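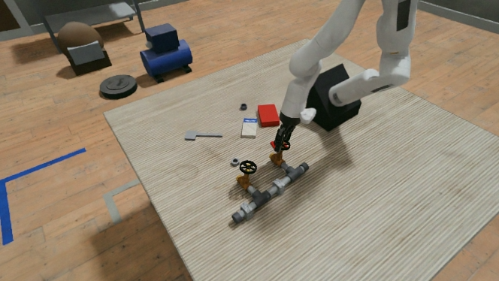

Waltwood releases first set of valve demonstrations recorded by remote control

BRETBY, Mar 23, 2026. Waltwood has released the first set of recordings made with Skutetti, its system for showing a robot arm a task by remote control. The set contains 172 runs of a valve-handling task. All of them were carried out in simulation by people steering the arm, and all are open to partner firms and colleges from today.

The task uses a pipe assembly with two valves, set on a table in a computer-rendered workshop. The operator guides the gripper down to a valve handle, closes the fingers on it and turns it. Skutetti records the movement of the arm and the opening and closing of the gripper for the whole run. The recordings are then used to train a control program, which tries the same task without a person steering.

Seven operators took part. Each was given a short practice period before recording started, and each worked with the same hand controller. Runs in which the gripper slipped, or in which the operator had to back off and come in again, have been kept in the set and are marked in the run notes.

"We asked people to do the job at the speed they were comfortable with," said Giuliana Cárdenas, who leads demonstration work at Waltwood. "Some go straight down to the handle. Others stop above it and line up first. We want both in there. When we only kept the quick runs, the trained arm was quick as well and it missed the handle a lot."

The simulated table also has loose items on it, among them small nuts, boxes and a spatula-like tool. They have no part in the valve task. A trained program has to cope with things it does not need to touch, and operators were told to leave them where they were.

Run files come with the camera views, the arm positions and the gripper state on a single time line. A start pose with the gripper raised clear of the table is included as a separate file, so that partners can begin their own runs from the same place.
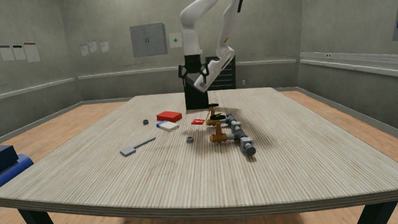 Why remote control

Skutetti can be used in two ways. With a real arm, a person can take hold of it and move it through the task by hand. In simulation there is nothing to take hold of, so the operator works at a desk with the controller and watches the arm on screen. The same file format is used for both, and a program trained on one kind can be given further runs of the other.

Waltwood started with remote control for the valve task. Round handles are awkward to show by hand, as the person guiding the arm tends to stand between the camera and the work. At the desk the operator can also change the view during a run. Most of the operators used a view from the side for the approach and a closer one once the fingers were near the handle.

Depth was the main difficulty. Several operators reported that they could not tell from one view how far the fingers were above the handle, and early runs show the gripper coming down beside it. A second window was added to the desk display after the first practice sessions. The practice runs are not part of the release.

"The second window made more difference than anything we did to the controller," Cárdenas said. "People stopped asking us for a more sensitive stick."

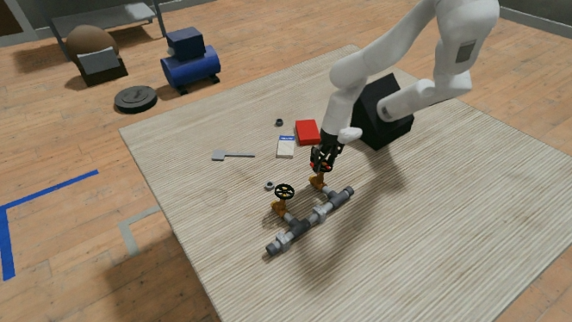
Waltwood Press Information | Page 2 of 2

What comes next

Recording continues at Bretby. Waltwood plans to bring the set to 1000 runs by October, with the pipe assembly placed at different angles on the table and with other objects in the way. Operators who have never used the controller will be recruited for part of this work, and their first attempts will be kept as a separate group.

A hand-guided version of the same task is being prepared under the working name Mathew. It will use a real arm and a pipe assembly built to match the simulated one. No release date has been set. The aim is to compare programs trained only on remote-control runs with programs that have also been shown the task by hand.

Partners with access to the current set will receive new runs as they are checked. Existing run numbers will stay the same. Colleges wishing to use the recordings for teaching can apply through the Waltwood press desk, giving the name of the course and the member of staff responsible.

Notes for editors

The pictures issued with this release are computer-rendered views of the simulated workshop.

Interviews with Giuliana Cárdenas can be arranged on request. Visits to the operator desks are possible by appointment only.

Contact: Waltwood Press Desk, Bretby | © 2026 Waltwood. All rights reserved. | Back to top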